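Demo bench notebook, Friday, June
Open day, hand-held gripper table. Entry by T. Ruggiero

Doors at 10. Debora Palumbo had the sign-in sheet and the talk, I had the table. Visitors came from Akora first, then a mixed group from Follora and two people from Sárközi who stayed until lunch. Up to 100 on the list, fewer on the day, which suited the size of the room.

Blinds kept down all day. Last time the low sun washed out the marker tracking after 3 and we lost the end of the session. No dropouts logged today that I can blame on light.

Setup as in the Grornlow notes: one person on the gripper, small parts on the table, pick up, carry, put down, repeat. Debora's talk ran 7 minutes the first time and closer to 15 by the end, mostly questions. 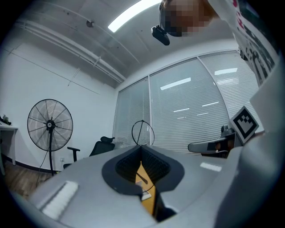

Gripper over the table, jaws and finger pads, marker on its mount at right.

Points from the table, in no order:

Most people squeeze too early. They close the fingers while still moving down and push the part away. Telling them to stop above it first helped more than showing them. Put that on the instruction card.

Small parts sit low between the pads and visitors can't tell if they have a hold. Several asked for a click or a light. Akora asked the same thing in the spring. I said we'd look at it, so somebody should.

Wrist gets tired. I did the first hour straight and wouldn't do it again. Swap every 20 minutes next time.

Counter read 341 at the noon break. The target for the full day was 700 and I wrote that on the whiteboard, which was a mistake, as people started rushing and the quality dropped.

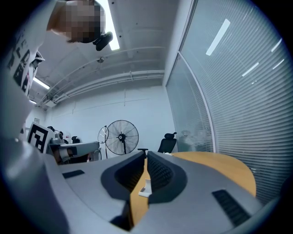

After lunch we slowed down and let each visitor do a full set without a clock. Much better. The Follora people wanted to know how the hand-held recordings get onto an arm, and Debora took them through the calibration step by step. She used the upright marker board for it. They followed it fine, so I'd keep that part in and cut the slides on file formats.

One question I couldn't answer, from Sárközi: how much pad wear changes the grip between the first set and the last. We don't measure that. Worth keeping one pair of pads aside, unused, to compare.

To do:
Instruction card, larger type, with the stop-above-it line.
Spare pads in the drawer, labeled.
Debora to send the calibration sheet to Follora.
Ask Grornlow for their part list, ours has gaps.
Final count to be added when the log is copied over.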